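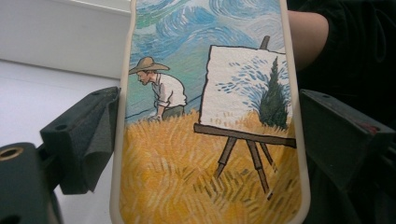

Figure 1. Phone case with a Van Gogh-style painting on the back.

Art on Everyday Goods: Project Report
Estíbaliz Bravo and Tarmo Vaher
Sep 19, 2024

Our project looked at why people buy everyday items with famous painting styles printed on them. In July we visited two gift shops, Siletti and Itance, and talked with six shoppers at each one. We asked what they had bought and whether they knew the artist.

Most of the shoppers chose an item for its colors first. Four of them could name the painter without reading the label.

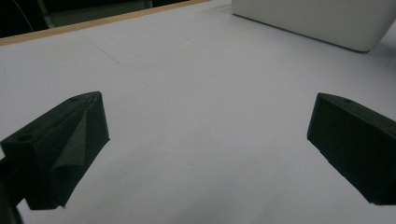
The shop owners gave different answers. At Siletti, the owner said mugs and cases sell better than posters. Itance keeps a list of 949 printed items, and the manager let us read through it. Landscapes were more common than portraits in both shops. We did not ask about prices, and we would add that next time.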